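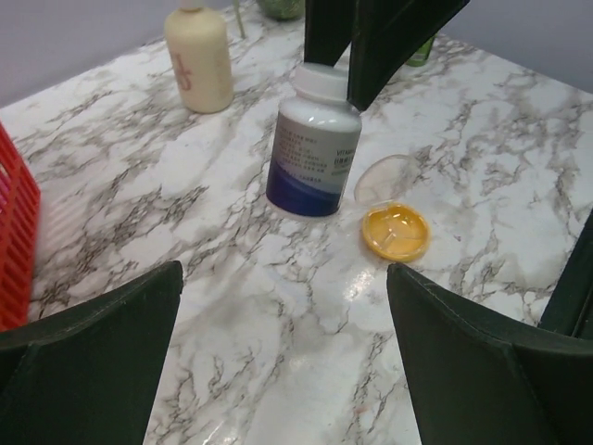

Do vitamins have to stay in the bottle they came in?

It depends on the product. Many ordinary tablets are fine in a clean, dry pill case for a week, but some are sensitive to air, light or moisture and the label will say to keep them in the original container. When the label isn't clear, ask a pharmacist.

Bottles and Pill Cases
Small Things at Home, a gallery by Mieke Boersma
Posted July 24, 2019
Views: 3,849

This page is part of a series on small household things and where they end up. The earlier pages covered keys, string and the drawer under the oven. This one is about supplement bottles and the cases people move the pills into.

I started on it in May, when I cleared out the bathroom cabinet in our house in Talletton. The cabinet is narrow and the shelves are glass, and for years anything with a screw cap went in there and was pushed to the back. Clearing it took most of an afternoon. Afterward I moved all the supplements to a shelf in the dining room, away from the shower, and began to pay attention to how they were packed.

1. Bottle and round case

White supplement bottle with a blue to violet band around the bottom of the label. The label is printed in Chinese, with the letters VITAM along one side. The open case next to it is yellow-orange with a bright yellow rim.

Notes on the bottle

Small white plastic bottles are the most common kind in our house. They stack badly but they line up well, and a row of them takes less depth on a shelf than the wide jars do. From across the room they all look alike. The colored band on a label is usually what I go by when I reach for one, and I have picked up the wrong bottle more than once because two makers used nearly the same blue.

I now turn every bottle so the name faces out. For labels in a language not everyone at home reads, I write the name of the product in English on a strip of masking tape and put the tape on the back. The tape goes on the back so that it doesn't cover the directions, the lot number or the expiration date. A pharmacist in Tetthorpe helped me with two labels that a relative had brought over from a trip. She asked to see the whole bottle, including the small print, and told me not to rely on the front of a label for the strength.

The date is the other thing I write out. Printed dates are often tiny, and on some bottles they are stamped on the bottom in ink that rubs off with handling. I copy the month and year onto the tape. If the printed date has already worn away and I have no record of it, I don't keep the bottle.

Notes on caps

A plain screw cap is easy to open and easy to leave half closed. Children's visits are the reason I check. Many of our older bottles had no child-resistant cap at all, and a pill case almost never has one. When my sister's children come to stay, the shelf is cleared into a metal box with a lock, and the box goes on top of the wardrobe. That includes vitamins. Iron tablets in particular are dangerous to small children, and gummies look like candy to them.

Some bottles come with a wad of cotton under the cap. I take it out when the bottle is first opened and throw it away, as it picks up moisture once the seal is broken. The little packet or canister of drying agent is different and stays in the bottle until the bottle is finished. I have found a few of these in pill cases over the years, tipped in along with the tablets. They are not to be swallowed, and if one is loose in a case it's easy to mistake for a capsule in poor light.

Notes on round cases

A round case has a shallow base, so the tablets lie in one layer and can be picked out with a fingertip. I like them for a coat pocket or a handbag. They are not much good for keeping track of days. With only three compartments for seven days, there is no easy way to tell by looking if this morning's tablet has been taken.

I use a round case for one product at a time. Mixing is where I went wrong before – two white tablets of nearly the same size, and by the end of a weekend away I couldn't have said which was which. They went in the bag for disposal.

The other thing about an open case is that it needs a flat place to stand. On a hard tabletop a dropped tablet will roll a long way, and a white tablet on a white marble pattern with grey veins is hard to find again. When I fill cases I put a dark dish towel down first. A baking tray with a rim does the same job and is easier to wipe.

Notes on weekly cases

For daily use we have the long kind, with one lid for each day. Ours are made by Rasari and came from Choo, the housewares store on the main street in Talletton. The lids are stiff when new and loosen after a few months. I bought a second one so that two weeks can be filled in one sitting, and that has worked well enough that I haven't looked for anything else.

The print on the lids wears off. On our first case the letters for the middle of the week were gone by winter, and I went over them with a paint marker. The marker has held up better than the original print.

Filling goes like this. I wash and dry my hands, open all the lids, and take one bottle from the shelf. One tablet goes into each compartment, the cap goes back on, and the bottle goes back to the shelf before the next one comes down. With only one bottle on the table there is no mixing up caps. At the end I look down the row and check that each compartment holds the same things.

Prescription medicines are kept apart from all this. They stay in the pharmacy's own containers, in a separate basket, and the pharmacist fills the case for the one person in the family who needs several at different hours.

Notes on cleaning

Cases collect powder. Tablets rub against each other and leave a fine dust in the corners, and the dust gets sticky if there is any damp. I empty each case once a month and wash it in warm water with a drop of dish soap. A cotton swab reaches the corners. After rinsing, the case stands open on a towel overnight. It has to be completely dry before anything goes back in, and the hinges hold water longer than they seem to.

I don't put them in the dishwasher. One of ours warped that way, and the lids never closed properly again.

Bottles I leave alone, apart from wiping the outside with a barely damp cloth. I don't refill an old bottle from a new one, even when it's the same product. The lot and the date on the label would no longer match what is inside.

Notes on buying

A bottle of 200 looks like good value, and sometimes it is. Taken once a day, it lasts longer than half a year, which is 182 days and a bit, and in that time the date can creep up. I compare the date on the bottle with how long the contents will last before I buy the larger size. For anything that is taken only in winter, I buy the small one.

The cabinet in May had three open bottles of the same vitamin C. Each had been bought because the last one couldn't be found. A list on the inside of the dining room cupboard door has put a stop to that. It has the name of the product, the date it was opened and who takes it, in pencil.

Taking the list to a doctor's appointment is useful too. Supplements can interfere with prescription medicines, and it's hard to remember doses when someone asks on the spot. I photograph the list before I leave the house.

Notes on throwing out

Out-of-date tablets from our house go to the drop-off box at the pharmacy in Tetthorpe. They take vitamins along with other medicines, though not every pharmacy does, so call first. I scrape the tape off the empty bottles and rinse them. The town collection accepts the bottles but wants the caps in with the regular trash. Rules vary from one town to the next.

An empty bottle can be used again for buttons, screws or seed beads. Take the label off completely and write the new contents on the side. I don't keep food or tablets of any kind in reused ones.

Storage, in short

Cool and dry, out of direct sun. Not over the stove, not on the windowsill, not in the bathroom if there is a shower in it. Up high if children live in the house or visit. The shelf in our dining room is on an inside wall, and the room stays fairly even in temperature through the year.

More in this series
Keys and key rings
String, cord and ribbon
The drawer under the oven
Next page: sewing tins

Corrections and questions can be sent through the contact form. I read all of them, but I can't give advice about particular supplements or doses.

Text and pictures: Mieke Boersma, Talletton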